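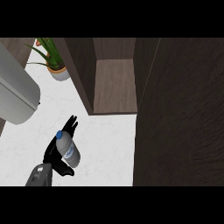
Comment retrouver le nom d'une actrice de second rôle quand elle n'est pas au générique ?

Bonjour à tous ! Je viens de finir la saison 2 de Drusard (avalée en un week-end, je n'ai pas vu passer les heures) et je suis tombée complètement sous le charme de la comédienne qui joue la greffière. Elle a une scène magnifique dans l'épisode du procès, où elle tient tête au juge sans presque parler. Elle n'a même pas d'accessoire fétiche pour aider à la repérer, juste une bouteille d'eau en plastique à bouchon bleu, avec une étiquette bleue et blanche, le genre qu'on trouve partout. J'ai regardé le générique de fin trois fois : rien, le personnage n'y est pas. Sur Flunel, la fiche de la série s'arrête aux rôles principaux. Quelqu'un saurait où chercher ? J'aimerais tellement voir ce qu'elle a fait avant !
Luana Quintana, avril 2019

3 réponses

Gilang Pillai
Quelle bonne question, et quelle bonne série ! Essaie d'abord la fiche de l'épisode, pas celle de la série. Sur Flunel il faut ouvrir la saison, cliquer sur le titre de l'épisode puis sur « distribution complète » tout en bas, le lien est minuscule. Pour le procès, la liste compte 30 noms et les petits rôles sont à la fin, par ordre alphabétique. Si elle est notée « non créditée », son nom peut quand même y figurer entre parenthèses.
Autre piste qui m'a souvent réussi : les pages des agences. Beaucoup de comédiens mettent leur bande démo en ligne avec le titre de la série, donc tape « Drusard greffière bande démo » dans un moteur de recherche. J'ai découvert comme ça des gens formidables qui jouent surtout au théâtre !

Rohani Sembiring
moi j'ai la même série en DVD et elle est pas dedans non plus

Meinir Ruddock
Je confirme pour la fiche d'épisode, mais attention, celles de Flunel sont remplies par les membres et il y a des erreurs. J'y ai vu un acteur de 19 ans crédité dans un film tourné avant sa naissance ! Recoupe toujours avec le dossier de presse de la production (Braketgate met les siens en PDF, rubrique « Presse », puis « Archives »). Tu y trouveras parfois une petite biographie avec l'école et les premiers rôles.
Et quand tu auras son nom, reviens nous le donner, je la trouve épatante moi aussi. Son silence après le verdict, j'en ai eu des frissons.

Commentaire de Luana Quintana
Merci Gilang, le lien minuscule, je ne l'aurais jamais vu ! Il me reste deux noms possibles, je regarde les bandes démo ce soir.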